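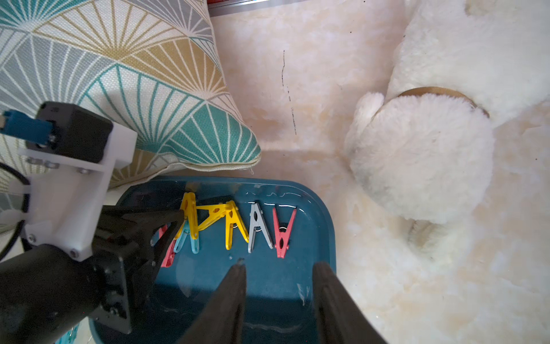

Over a blue plastic tray.

2019-12-15
By Cherry Mae Quiambao

About Dostwood

Dostwood cleans and looks after hard floors and worktops in houses, small shops and a few cafés. We started in August, ten years ago, with one van and a rented unit behind the Evangelista bakery. The van has been replaced. The unit hasn't, and still smells of bread by six in the morning.

I have read a lot of About pages in this trade and most of them make me want to keep my money. Everyone is passionate. Everyone is trusted by somebody. Every firm has a secret formula, usually in a spray bottle with a leaf on the label. We use warm water, a neutral soap and clean cloths for most of what we do, and you could buy all three yourself. What you pay us for is knowing when to stop.

What we don't believe

We don't believe in miracle sealers. A salesman once offered us one that was meant to protect a stone floor for life, and when I asked whose life he changed the subject. A sealer slows a stain down so you have time to wipe it up. It will need doing again, and how soon depends on how the room is used, whether there are dogs, and what the last person mopped it with.

We are wary of vinegar too. It gets recommended for everything, and on real marble or limestone it eats the polish and leaves dull marks that a cloth won't shift. Lemon juice does the same. If you have already done this, ring us anyway. We have seen worse, and one of us did it to his own mother's hearth.

Then there is the word "marble" itself. Plenty of what people call marble is a printed tile or a laminate, and there's nothing wrong with that. It is often easier to live with. But it can't be ground back and repolished, and we have been called to houses where somebody had paid for exactly that. Please don't go by a photograph, or by what the estate agent wrote. Veins and a good shine prove very little. We look at an edge or a chipped corner, and if we still can't tell we say so and treat it gently.

A shiny surface also shows up every bit of dust, whatever it is made of. No product cures that. A dry, soft cloth does it for a day or two.
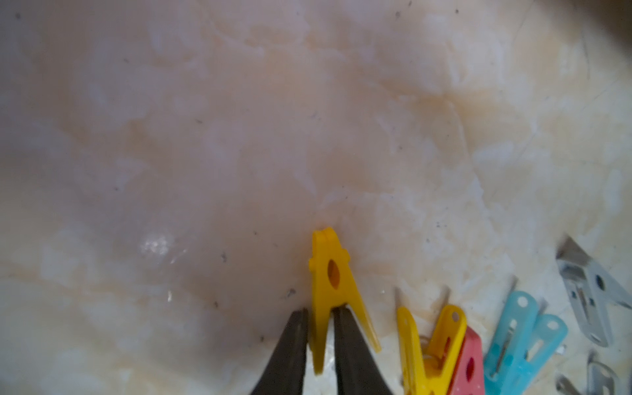 How we work

We visit before we quote. I know firms that will give you a price over the phone in a minute, and I have never understood how. We come round, look at the surface in daylight if we can, and try our soap on a patch the size of a saucer somewhere out of sight. The visit is free within eight miles of the unit. Further out we charge for the petrol and take it off the bill if you go ahead.

You get the quote in writing and it doesn't run out after a weekend. We have no half-price offers, mostly because I don't trust a price that can be halved.

Bigger jobs take up to three days, with drying time on top. If the job needs a stonemason we will tell you, and we take no fee for passing you on.

Who we are

There are three of us. I run the office and do most of the first visits. The other two do the floors and would prefer to be left off the internet, so I have left them off.

We looked after the entrance hall at Jondberg House until it was sold, and we still do the counters at the Kelolberg tea rooms every few months. I could print some kind words from them both, but you have no way of checking I didn't write them myself. Go and have a cup of tea at Kelolberg and look at the counter. The one by the window gets the most wear.

Getting in touch

The phone is answered on weekday mornings. After lunch I am usually out on visits, so leave a message and say what the surface is, or what you were told it is, and what has been used on it lately. Own up to the bleach if there was bleach.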